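How to Sort Small Square Blocks Into Trays (Without Buying a System)

By Nele Van Dijk
Sep 7, 2023

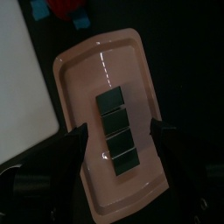
Most storage advice starts by selling you something. I have tried the labeled drawers and the stacking towers, and I doubt either one saved me a minute. A plain plastic tray with a raised rim does the job, and you may already own one.

What you need

A shallow tray for each color
A dry cloth
A flat surface near a lamp

Steps

1. Wipe the tray. Grit on the floor of it will scratch glossy blocks.

2. Pull out one color at a time. Dark green and black look alike in poor light, so check them under the lamp. I had to redo a whole batch in October.

3. Lay the blocks in a column, edge to edge. If they overlap a little, leave them. Ruth Garside insists on dead straight rows, and I have yet to see what she gains by it.

4. Stop at one layer. People claim you can go 3 deep – try picking out a block from the bottom, then decide.

5. Put the tray back flat on the shelf. Tip it and you start over.

What about dividers?

Darren Entwistle swears by the Trosadwood inserts. I used a set for two weeks and spent more time fitting them than sorting. For 100 blocks or fewer, skip them.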